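Pomer Unit - Bench and Bin Check, with comments
Date of check: 20th January
Area: white table, cable side and floor round the base
Form held by: Irkard office, copy in the Pomer folder

Key: OK / ACTION / N/A. Comments in own words, keep them short. Anything marked ACTION gets carried to the next sheet till it's closed.

1. Bins and blocks

1.1 Bin body, cracks or splits - OK
Looked at rim and all four corners. Ran a thumb round as well, no sharp bits.

1.2 Bin floor clean - OK
Wiped before check. No crumbs, no grit. Use the Prulleo wipes, not the kitchen ones, they leave a film.

1.3 Corner notches - OK
Muck collects in the creases where the wall folds in. Cotton bud if needed. Fine today.

1.4 Block condition - OK
No nicks that I could feel. Anything torn or crumbly goes in the waste, dont put it back in the box.

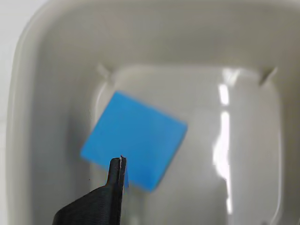
Item 1.4 - blue block in the bin.

1.5 Glare off bin - ACTION
Shiny plastic, light comes straight back up at you. Streak down one side of the bin floor. Makes it hard to see whether the floor is clean that side, so tilt the bin when checking. Have asked before for a diffuser on the overhead light. Still waiting.

1.6 Spare bins - ACTION
None in the cupboard. Bartoš order was meant to cover it, chase. Minimum order is 50 which is daft for one bench but there we are.

2. Table top

2.1 Surface clean and dry - OK
Wiped and dried down. Old tape residue near the back came off with a bit of effort.

2.2 Table steady - OK
Slight rock last time, foot wound out half a turn. Pushed on all corners, no movement now.

2.3 Bin position - ACTION
Sits close to the lower edge of the table. Would like it further in - one elbow and its on the floor. Suggest a strip of tape to mark the spot. Not done yet, no tape.

2.4 Clear of drinks and food - OK
Mugs on the shelf by the door please. Same comment as every sheet.

3. Arm and gripper

3.1 Base plate secure - OK
Fixings checked by hand with power off. Nothing loose.

3.2 Finger tips - OK
No chips. Flat faces wiped.

3.3 Grip on block - OK
Held between the tips over the bin rim. Keep hands out of the gap between the fingers, easy to forget.

3.4 Wires at the wrist board - OK
Green, white and red, into the edge of the board. Plug seated. Dont tug to test, press it home and leave it.

3.5 Labels - OK
Stickers still on. Asset number 126 matches the list.

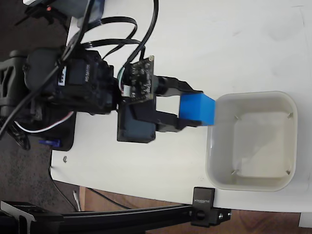 4. Cables and floor

4.1 Cables on the table - ACTION
Too many across the top side. Need bundling. Ties are in the drawer, pack of 200, so no excuse.

4.2 Cable damage - OK
Went along each one. One scuffed outer, not through, keep an eye on it.

4.3 Trip hazards - OK
Floor swept, nothing trailing into the walkway.

4.4 Plugs and sockets - OK
No scorching, no wobble. Portable test sticker runs out in April, book it in.

4.5 Stop button reachable - OK
Pressed it, works. Reset after.

Carried forward: 1.5, 1.6, 2.3, 4.1

Next check: same form, before first use. If the bin has been moved do section 2 agian from the top.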